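Bottom watering seedlings — how long do you leave them??

theano_s
Lost half my basil in August watering from the top. Want to switch. Got a big light gray plastic tray, smooth, rounded rim. Fill it, set the pots in, wait. But wait how long? Bag of Cudolix mix says 6 hours. Seems nuts.

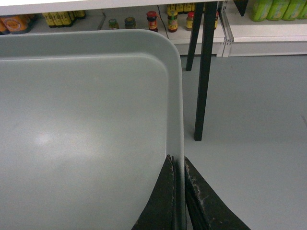

Pots are the small square ones, mix is mostly peat. Tap water, nothing fancy. House runs dry in the afternoon if that matters.

cmahmoud
6 hours is way too long. 20 minutes, pull them when the top looks dark. Any longer and you're growing gnats.

Gyula P.
Disagree. 20 min is fine if the mix is already damp. Bone dry peat wont take up anything that fast. I do 2 hours and never had rot.

cmahmoud
Then your mix is too dry to begin with. Wet it before you fill the pots.

Gyula P.
Sure, for new pots. She's asking about ones already planted.

evdokia_t
Go by weight, forget the clock. Lift one dry, lift one after. You learn it in a week — and dump what's left in the tray, don't let them sit in it overnight.

theano_s
ok weight makes sense. How deep tho? And do I have to wash the thing every time

evdokia_t
Half an inch or so. I wash between batches. What I do:

1. Tip out old water, outside if you can.
2. Dish soap and a rag, get under the rim where the green stuff starts.
3. Rinse, then stand it on edge to drain.

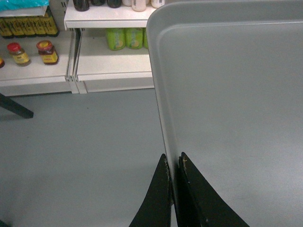 4. Pots back in, water in at the corner so you're not splashing leaves.

Gyula P.
I skip the soap, just rinse. Been fine.

cmahmoud
Of course you do.

theano_s
Going with one hour and lifting them. Will report back if the basil makes it.

Share (6)

Comments (2)

P. Xenos: Top watering is fine too, just use a smaller can. Basil mostly dies from cold windowsills.

bernen_gardner: does this work for onions? mine are in one long flat not pots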